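## About Hutberg

Hutberg is a small lab in Cladstead that tests claims about robot handling. We started because we kept reading success rates we couldn't reproduce, including two of our own. Most of our work is repeating other people's methods, under worse light and with duller objects.
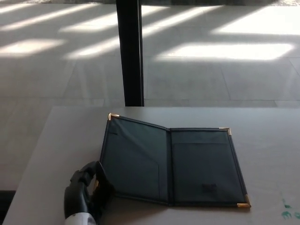

Our current subject is Pichon, a grasp-scoring method that is supposed to cope with thin, flat things. We have doubts. It was tuned on boxes and cups, and its reported score comes from 20 trials per object. A black folder lying open on a gray table gives it very little height to work with, and the pockets and gold corners offer edges that may or may not help a finger find its way. We ran 761 attempts across 16 objects before writing anything down as a result, and the flat ones are still where the numbers wobble.

Ino is our logging tool. It keeps every attempt, the dull failures too - we don't publish a rate without them.

We take no money from the makers of methods we test. If you think we got something wrong, send us your setup and we'll run it. The next round opens in September.

Page last changed May 17, 2021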